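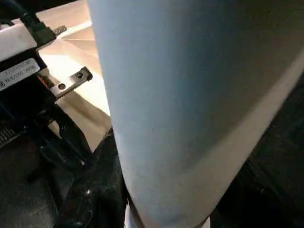 Last updated: 24/01/2021

I have spent most of my free time this winter teaching a robot arm to handle things, and I'm having so much fun that I keep forgetting to write any of it down. So this is a catch-up post, a bit out of order.

The arm is called Ryu. Seidu named it, so complaints go to him (Seidu Korletey, who puts up with me and my cables every week). We're collecting examples for a learning system, meaning that one of us drives the arm by hand through a little job, everything gets recorded, and later the model tries to work out how to do the same job by itself. One run through the job is one example. You need a lot of them! When I started I thought 20 would be enough to see something interesting. Ha. With 20 the arm wandered over to the general area and closed its fingers on air, over and over, with total confidence.

We are now at 3,829 examples, and 1,281 of those are from this month alone. The first 1,000 took forever. I was slow on the controls, I kept bumping the stop button with my elbow, and I hadn't figured out that I should write the labels straight away and not at the end of the evening when everything blurs together.

The view I've grown to love most is the one from the wrist camera. A finger against something big and pale blue, the silver bracket with its two dark screws, that fat black cable going up and away... I could look at these all day. The overhead view is useful for knowing where everything is, but up close you get to see the finger meet the surface, and that's the bit the model was missing when it was grabbing air.

Big smooth shapes are my favorite thing to record right now. They fill up the whole wrist view, so there's hardly any background for the model to lean on, and it has to pay attention to edges and shading. Small blocks were easier to drive but I think we did too many of them early on. If you're starting your own collection, mix the sizes from the first evening!

A few other things I've changed since the last post:

I leave the clumsy runs in, as long as the job gets done in the end. If I come in crooked and have to back off and try again, that's a good example of backing off and trying again. Zoriana Lysenko talked me into this one and she was so right. I'd been throwing those away for weeks and I'm still a little sad about it.

I move the lamp between batches. Warm light from the left, then from behind me, then just the ceiling light. It takes a minute and I used to skip it.

Seidu and I swap seats a lot more. He drives fast with big swoopy moves and I creep in like I'm defusing something, and the arm trained on only my runs was painfully slow - you could make tea while it made up its mind.

And the notes file has a name now, Flarell, after the folder it lived in. It has the date, who drove, which object, which lamp, and a free space for grumbling. The grumbling has been more useful than I expected. Searching it for "slipped" found me a whole batch where the fingertip had worked loose.

Next up is soft stuff, towels and bags and so on, and I'd like to have a first batch recorded in February. Zoriana has a whole box of fabric scraps set aside for us and I can't wait to get into it. If you've recorded anything floppy with a two-finger gripper, please leave me a comment, I want to hear how you set it back up between runs without losing your mind.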